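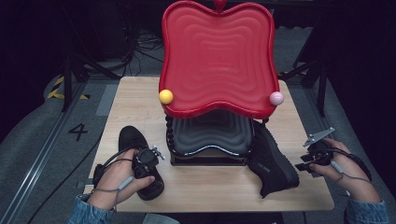
Shoe pair task at station 4, both grippers in play.

Our robotics club has had the Plerlow hand-held grippers since April, and I've been promising the other clubs in our league a proper write-up ever since we opened the case. So, after most of a semester of squeezing things with them, my take on the Plerlow pair.

You get two grippers, one for each hand, with the cables already attached, plus a charger and a little zip bag of spare finger pads. The body is black and the finger plates are bare metal. We paid for ours out of the Jevumero student grant, order number 1505 if anyone at Plerlow is reading and wants to find out what happened to our second bag of pads – still waiting!

I was the first one to try them and I was terrible. You think you know how to pick up a shoe, and then you lose your fingertips and you're a toddler again. It took me maybe half an hour to stop knocking things over. Sneakers are our favorite practice object because they have a stiff end and a floppy end and they like to roll onto their sides, so you learn fast where to grab. I go for the heel. Vasco Correia, who coaches us, goes for the tongue and is faster than me, and we've argued about it a lot.

What I love: the squeeze. It's light enough that I can do a full set of 50 runs without my hands cramping up, and I have small hands. The old Gomora pair we used last year made my thumb go numb by run 20-something. The Plerlow ones also close evenly, so a shoe doesn't twist when you pick it up (the Gomoras always pulled a bit to the left, and you can see it in all our old recordings).

What I don't love is the cable. It loops over the back of your hand and it's fine for the first few minutes, but then the connector slides down and you're holding that too. If you wear long sleeves it rubs on the cuff. We tried a hair tie around the wrist and it helped some. A right-angle plug would fix this completely, Plerlow, please.

The metal plates are slick on anything smooth. Rubber soles, great. Small shiny stuff, forget it, unless you put the pads on, and the pads peel. We're on our third set. Ng makes a stick-on grip tape that holds up better and costs less, so I'd just buy that from the start.

Setup was easy. I had both sides talking to the laptop before lunch on the first day, and the 7th graders who visit us can do it on their own now with the printed sheet. The software crashed on us 3 times all semester and never lost a recording, so no complaints there.

Would I buy them again? Yes, for a club with more than a couple of people sharing. If it's just you working at home, the Gomora is a lot cheaper and you can live with the sore thumb. For us the comfort matters more, with everybody taking long turns before the league meet.

Four stars out of five. I'd go up to four and a half if the pads show up.

We use cookies to remember your preferences and see which reviews get read. By continuing to browse you agree to our cookie policy. Accept | Manage settings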